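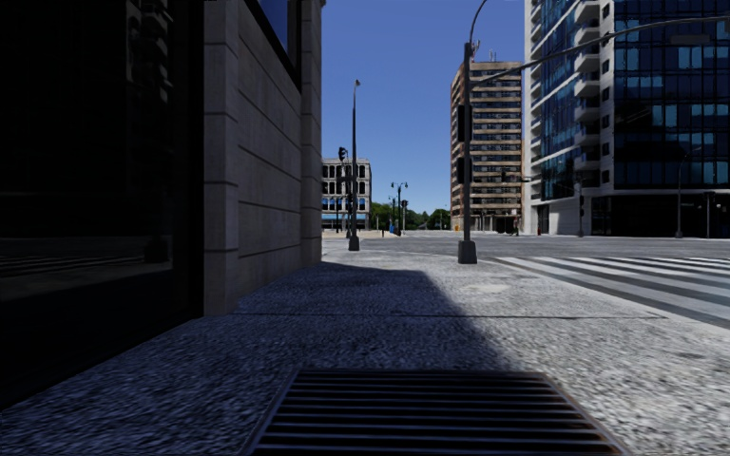

Simulated corner, sidewalk level: building shade to the left, full sun to the right, grate in front.

Workshop Tips: Comparing Two Cameras Before You Buy
By Edem Odoi

If you are putting a camera on a small sidewalk cart, test it in a simulator first. I compared the Bindley and the Drener on the same street corner, with the same controller, an Appiah, and changed nothing else.

1. Start at a shadow edge. Drive from shade into sun at walking pace. The Bindley took 9 frames to settle its exposure and the Drener took 5. Run it both ways — coming back into the shade was slower for both.

2. Put a grate in the path. A floor grate with a nearly black opening can read as a hole. Check what the controller does with it before you touch any settings. Mine stopped dead on the Bindley feed until I lowered the dark threshold by 10.

3. Look out for dark glass. The big window beside the sidewalk reflects crosswalk stripes, and a line follower can take those for the real thing. Mask that side of the view if you have to.

4. Park close to something tall. A post right in front of the lens, at the outer edge of the pavement by the curb, hides a good part of the road. Try backing up, then turning, and write down which one gets the road back sooner.
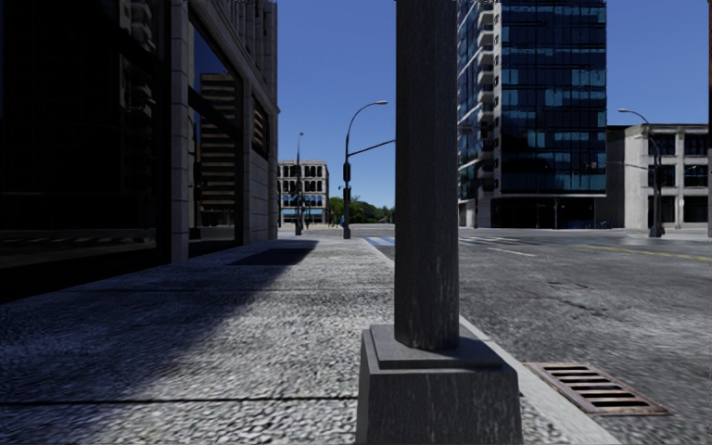 Keeping Your Notes Straight

Save the settings file with every run and give both the same name. I did 203 runs in January and had to throw out the early ones when I couldn't match them up.

Use one mount height for both cameras. I clamp mine in a Zendberg bracket and mark the height with tape, then enter that number in the simulator.

Rerun the shadow test after any firmware update. Keep the old results in the same folder.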